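Robotics Club > Projects > Desk tidying with the hand-held gripper

torquewrench5
4/14/20
We have 223 demos of putting the mouse on the pad. Plan is to train this week. Thoughts?

mk2_fan
One desk, one mouse. I doubt it learns anything but that desk.

torquewrench5
Tresik got by with fewer.

mk2_fan
Did they ever move the mouse, though? Their December writeup doesn't say.

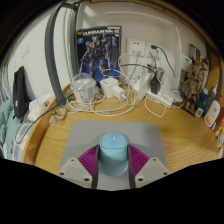 pla_scraps
I'd still train on it. Waiting for 409 clips is how we lost last term.

mk2_fan
Fine, but test it on a desk it hasn't seen.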